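기술지원 접수 처리 기록

제목: 그리퍼 개방 폭 기준값 불일치에 따른 파지 성공률 산출 오류
접수 시기: 2021년 2월
신청인: Marama Pryor (Jalolska 조작연구실)
담당자: Tanko Fashola (Skeda 기술지원팀)
대상: Moussa 파지 정책 평가 모듈
처리 상태: 원인 확인, 재평가 진행 중

1. 접수 내용
신청인은 비정형 물체 파지 정책의 평가 과정에서 동일한 체크포인트에 대한 성공률이 1월 평가분과 일치하지 않는다고 통보하였습니다. 평가는 시연 800건으로 학습한 정책을 대상으로 하며, 물체 배치별로 50회씩 시행하는 절차를 따릅니다. 로그상 실패로 분류된 시행 가운데 상당수가 접근 단계에서 조기 종료된 것으로 기록되어 있었습니다.

2. 1차 확인
관절 엔코더 값, 제어 주기 및 통신 지연을 점검한 결과 이상은 발견되지 않았습니다. 카메라 외부 파라미터도 허용 오차 이내였습니다. 이에 따라 그리퍼 상태값과 영상 기록을 시각 동기화하여 대조하도록 신청인에게 요청하였으며, 다음 자료를 회신받았습니다. 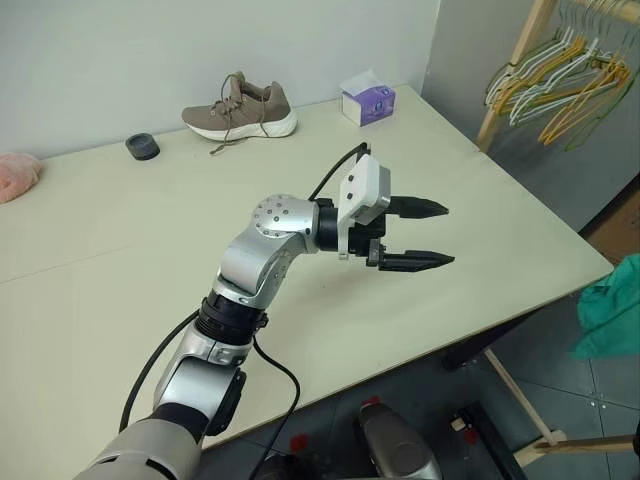

그림 1. 작업대 위 그리퍼 개방 상태. 뒤쪽에 운동화와 티슈 상자가 놓여 있음.

해당 시점의 로그에는 그리퍼 상태가 '폐쇄'로 기록되어 있으나, 영상에서는 두 손가락 사이에 간격이 있습니다. 같은 유형의 불일치가 추가로 제출된 기록 7건에서도 확인되었습니다.

3. 원인
평가 모듈은 그리퍼 개방 폭을 0에서 1 사이로 정규화한 뒤 임계값과 비교하여 상태를 판정합니다. 1월 말 Stoltton 드라이버 갱신 시 정규화 방향이 반전되었으나 평가 모듈의 설정 파일에는 반영되지 않았습니다. 그 결과 접근 중 개방 상태가 폐쇄로 판정되어, 물체 접촉 이전에 시행이 종료되고 실패로 집계되었습니다. 학습 데이터는 갱신 이전에 수집되었으므로 영향을 받지 않습니다.

4. 조치 사항
가. 설정 파일의 개방 폭 부호를 수정하고 드라이버 버전 확인 항목을 추가하였습니다.
나. 평가 시작 전 그리퍼를 완전 개방 및 완전 폐쇄하여 기준값을 대조하는 절차를 적용하였습니다.
다. 갱신 이후의 평가 결과는 비교표에서 제외하고, 동일한 초기 배치로 재시행하도록 안내하였습니다.

5. 신청인 회신
Marama Pryor는 수정된 설정으로 운동화 배치에 대한 시험 시행을 실시하였으며, 조기 종료가 재현되지 않았다고 회신하였습니다. 다만 신발끈이 늘어진 배치에서의 파지 성공 판정 기준은 별도 검토가 필요하다는 의견을 제출하였습니다. 해당 사항은 본 건과 분리하여 신규 접수로 등록하였습니다.

6. 잔여 사항
전체 재평가 결과 제출 시까지 본 건의 상태를 '진행 중'으로 유지합니다. 결과 제출 시 드라이버 버전과 설정 파일 사본을 함께 첨부하여 주시기 바랍니다.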